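Girkar Shared Workshop
Two-Arm Tabletop Cell: Progress Report to the Cusmont Community Technology Fund
Reporting period ending November

1. Purpose of this report

This report sets out the work completed on the two-arm tabletop cell since the interim statement, the expenditure made against the grant, and the work planned for the remaining period. It is submitted under the reporting terms of the award and follows the headings supplied by the Fund.

2. Background

The Fund supported the workshop in building a small enclosed cell in which two robot arms can practice ordinary household handling: opening and closing containers, moving lids, and putting items into a bin. The application described a cell that members could assemble with the tools already in the building and that could later be used for evening classes. Both aims remain unchanged.

3. Work completed

The enclosure frame has been assembled and squared. The first set of corner brackets supplied by Dağdelen did not match the drawing and was returned; the replacement set fitted without further work. Printed wall panels have been hung on the frame. The application allowed for plain gray panels, but the printed ones were offered at the same price and the members preferred them.

The tabletop is in place, with a rail and slotted cable tray along the front. Both arms are mounted at the front corners, and each now carries a small camera at the wrist. Cable routing took longer than planned. On the first attempt the conduit on the left arm pulled tight when the elbow was fully extended, and it was re-run with a larger loop on a Tuesday session. No faults have been logged on that cable since the change.

Control software was moved to the Stelto package at the start of the period. The earlier program could run either arm but had no reliable means of keeping the two apart when they worked over the same part of the table. Under the new package a shared zone is defined at the center, and an arm entering it slows down while the other is present.

4. Trials

Trials began once the emergency stop had been tested and signed off. In this period 746 trials were recorded, each logged with its start position, the item handled and the outcome. Trials stopped by an operator are kept in the log and marked as such.

Large lids are handled more reliably than small ones. Clear containers continue to give trouble: the wrist cameras lose the edge of the container under the ceiling lights, and the gripper then closes too high. A lined bin is harder than an unlined one – the bag can catch on a fingertip when the arm withdraws. A slower exit path has been written for this case and will be tested in the coming period.

Calibration is repeated at the start of every session using a checkerboard kept at the back of the table. The procedure takes around 20 minutes, which is longer than the application assumed. Leaving the board in place between sessions has removed one source of error.

5. Expenditure

Spending is within the approved budget under every heading. Savings on the frame have been moved to spare gripper fingers, as agreed with the Fund by letter. One invoice, for cable and connectors, was outstanding at the time of writing and will appear in the next statement. Receipts are held at the workshop and may be inspected on request.

6. Member participation

Nine members have completed the safety briefing and may operate the cell with a second person present. Two of them are also approved to change the arm settings. A written guide has been drafted in everyday language and is being tested by members who took no part in the build. Their comments so far concern the order of the start-up steps, and that section is being rewritten.

7. Matters for the Fund's attention

The workshop asks that the date for the first public class be moved back by one month. The cell itself is ready for supervised use, but the guide is not, and it would be unwise to teach from a draft. No additional money is requested.

8. Work planned

– Test the slower exit path with the lined bin.
– Fit a diffuser to the ceiling lights and repeat the trials with clear containers.
– Complete the operator guide and issue it to all briefed members.
– Replace the temporary labels on the front rail.
– Hold a trial class for members before the public one.

9. Photographs

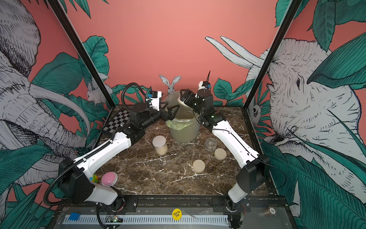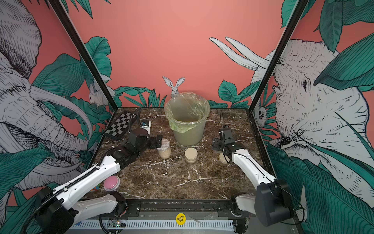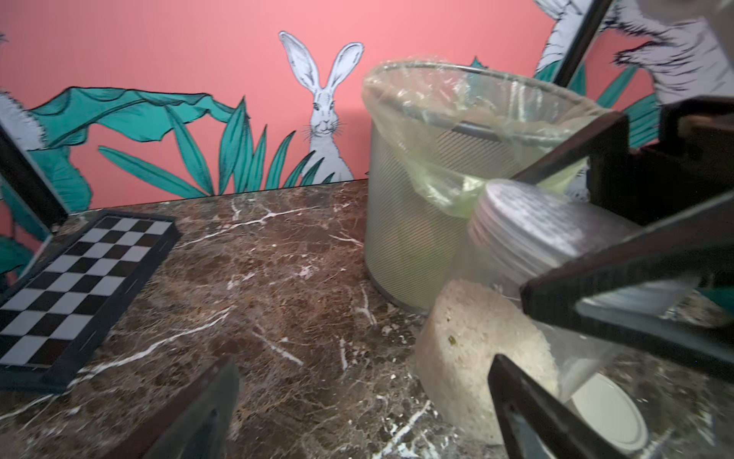

The tabletop cell with containers and the lined bin. First and second: both arms over the table. Third: view from a wrist camera.

Submitted on behalf of the Girkar Shared Workshop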